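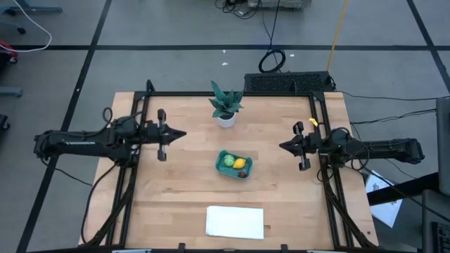 Prasert Ratanaporn wrote in to ask whether the Harow two-arm kit is worth it if all you want is demonstrations for training. Yes, with limits. We recorded 130 episodes of toy fruit and a tray in April and threw out 16, most for dropped joint readings.

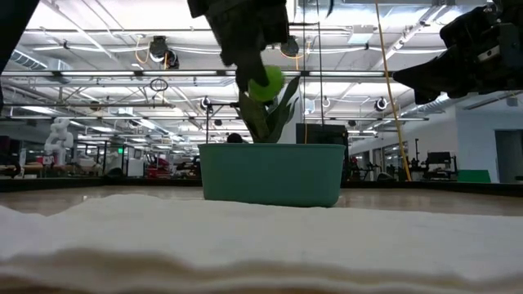

The recorder runs at 30 Hz and holds it with 4 video streams – a fifth stalls it. Labelling is the weak part: one text field per episode, no way to mark a failed grasp. Export is quick. Budget for spare fingertips.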